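The purple cans

13 October 2026

In my family a gift is never one thing. My grandmother gave you a pair of socks, and inside the socks there was a chocolate, and with the chocolate there was a coin wrapped in paper. So when I must bring a present to somebody I always prepare a bag, and I start too early, and then for one week the floor of my room is not possible to walk on.

This time the bag is for Spyros Psarras, who taught me to drive when I was already thirty-four years old and afraid of roundabouts. He is leaving Dreda and goes to live near his daughter, in a town where, he says, they have no decent shop. I think this is not true, but he likes to complain, and it gave me the idea. I would fill a bag with small things he buys here every week without thinking about them.

I made first a list. I am a person of lists. On the list was coffee from Kyriakidis, the thin dry biscuits from Zeletti, a jar of the sour cherries, a newspaper with the crossword not done, and grape soda. The grape soda was the most important. In the car he had always one in the door, and when I did a parking correctly he would open it and drink, without offering me. When I did it badly he did not open it. I learned to listen for that sound.

The coffee was easy. For the biscuits I had to go two times, as the first time the lady told me they bake them only in the morning and I had arrived after lunch. The cherries I still have from August, when my neighbor and I made jam and stopped in the middle because it was too hot in the kitchen. They are whole cherries in syrup, so in reality the jam failed and became something better.

The bag itself I found at Prirkadus, the stationery shop behind the post office. They have almost 400 kinds of paper there, and I asked for one which is not for a wedding and not for a baby. This took some time. The girl put on the counter one bag with balloons, one with gold stripes and one with a big heart, and I refused them all, politely. Then she went in the back and came with a white one, and I paid 269 for it, which in our money is not a small amount for a bag. My mother would have said to use the one from last Christmas. But my mother gave everything in the one from last Christmas, also in July.

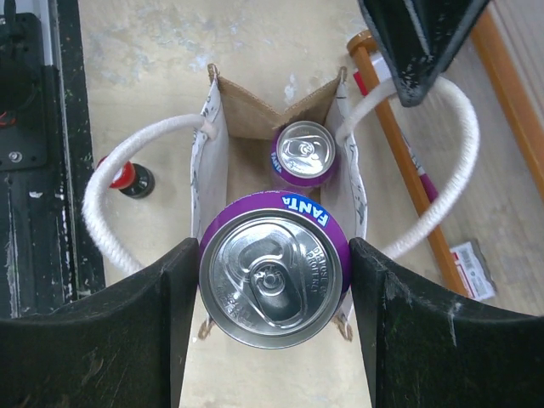

Packing a bag is a different work from packing a box. A box has corners and you can fill them, you can close it and turn it and nothing moves. A bag is open on top and it wants to fall to the side where you put the heaviest thing. I have tried many orders. At the end I decided that the drinks go down first, standing up, with the lids to the ceiling, and everything light comes later. Spyros will look in from above, as everybody does with a bag, and the first thing he should meet is a silver lid with its pull tab, and then a bit of purple, and then he will know. The brown paper on the inside helps also, for the purple looks stronger against it than against white. The handles are of thick rope, so I have no fear for them. I have had bags with flat paper handles glued on, and I have had one of them open in the middle of a bus.

I must say something about soda cans as presents. My sister finds it poor. She asked me on the telephone if I was really going to give a grown man Fanta, and I said yes, two, and she was quiet for a moment and then talked about her dentist. For her a gift must be something the person would not buy alone. I understand the idea, but I have in my cupboard a fish-shaped dish and a candle with the smell of tobacco, and these are things I would not buy alone either.

When I moved here, eleven years ago, a colleague from my old office sent me a parcel, and in it was the washing powder we used at home. Only that, one packet, and a card. I did not wash anything with it for a long time. I opened the cupboard and smelled it and closed the cupboard. So I know that an ordinary thing can do good work when it travels with a person.

For the empty places I use tissue paper, but a little. Too much tissue and the person has to dig, and then the paper is on the floor and everybody is looking for the scissors or for the garbage. I put the biscuits vertically along the side, in their own box. The jar of cherries I wrap in a dish towel, a new one, and so the towel becomes also a present. I am proud of this trick and I have used it maybe too many times, my friends have a lot of towels.

The newspaper must wait until the last morning, of course. An old crossword is an insult.

Then there is the card. I write in this language every day for my work and still for a card I need a whole evening. I write it in pencil on another sheet, I look up the words I am not sure of, and I copy it with the good pen. I have at the moment three versions. One is too long, and one sounds like a letter from the bank. In the third I thank him for his patience, but he was not patient, he shouted at me on the bridge with all the windows open. Perhaps I will write this, about the bridge. I will ask my sister if it is polite.

If somebody knows how to carry a full jar and a bag of this kind in a train without holding it between the feet all the way, please write it in the comments.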